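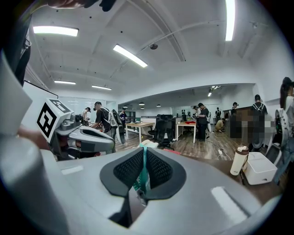
Rudasberg bench wrote:

> We've had our pair of hand grippers since June and the left one has started losing its pose. It tracks fine for a bit, then the position jumps sideways and comes back. I've swapped the USB lead, wiped the camera and rerun the calibration twice. The right one never does it. Is it the cube, or should we be looking at the finger linkage? Also, how often do people change the pads? Ours have gone shiny in the middle and pens slip out.

I'd put my money on the cube. We had the very same thing here (it's ticket 2711 if you have access to the Korkent tracker, though my notes in there are a mess) and I spent most of an afternoon blaming software for it. The bracket under the cube had worked a tiny bit loose. You couldn't see it by looking, but if I held the gripper body still and pushed the cube with my thumb I could just feel it shift. All that picking up and putting down, I suppose, plus people grabbing the cube as a handle, so if yours has a wobble, that's your jump.

What I did, and it's not clever: took the cube off, cleaned the old glue out of the screw holes, put it back with fresh threadlock and left it overnight before touching it. Then redid the calibration for that side from scratch. Don't load the old file and nudge the numbers – I tried, it looked lovely near the middle of the table and was miles out at the edges. While you're there, look at the printed faces under a lamp. One of ours had a greasy thumbprint across a corner and the detector kept dropping that face whenever the light caught it. A damp cloth sorted it. If a face is scratched, reprint it, matt paper, and measure the black square with callipers afterwards instead of trusting the printer.
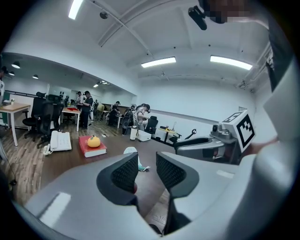

Pads next, as you asked. We go by feel more than by a calendar, but I do keep a count now and the last pair came off after 632 grasps with the texture worn smooth in the middle, which sounds like where you are. Before you bin yours, give them a go with a soft toothbrush and plain water (no alcohol, it made ours go tacky) and let them dry properly. Then check that the two fingers still meet evenly. I close them on a strip of paper and pull: it should drag the same at the top and the bottom. After that I try a few things off the table, and I always include something round, so the orange on top of the red book gets its turn, and then the telephone handset, which is a heavier and more awkward shape altogether. If the orange rolls out to one side, one finger is sitting further forward than the other and new pads won't help you.

On the linkage: put a drop of dry lubricant on the pivot and leave it at that. Somebody on here recommended grease ages ago and please don't, it collects fluff and then the finger comes back slowly. If the opening still reads wrong afterwards, rezero it with the fingers fully shut. Mine was reading 61 when shut, should have been nothing, and it had been like that for weeks before I noticed.

Last thing, the lead. Let it hang with some slack where it leaves the body. A tight one tugs on the connector each time you turn your wrist and you get dropouts that look just like a tracking fault – I'd check that on your left one before you get the screwdriver out, even with the new lead fitted.
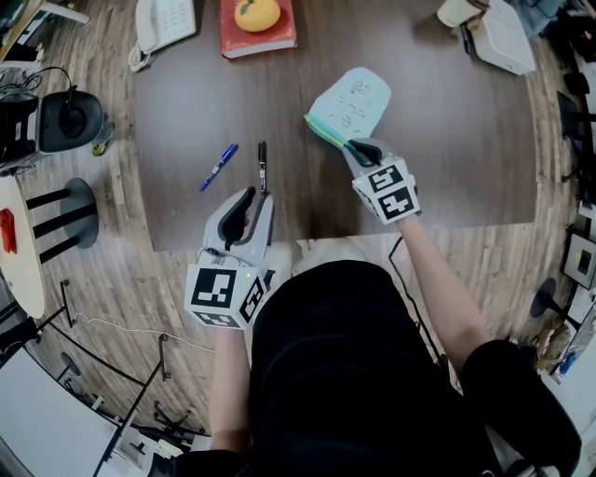

Grip check, both hands: marker pen in the left, sticky-note pad in the right.

I do the pen and the notes together because they fail in different ways. The pen shows up worn pads straight away and the notes tell you whether the fingertips are lining up. Hold each one for a slow count of seven, tilt the wrist both ways, put it down. If both stay put I call the pair good and go and make tea.

The bracket drawing is in the Štefanec folder, the newer of the two versions (the older one has the hole spacing wrong, sorry, that was me). The Wastasora people were printing spares in a stiffer plastic and I'd like to know how those are holding up, if any of them are reading.

Could you post what you find with the thumb test? And which way does the jump go, towards the cube side or away from it?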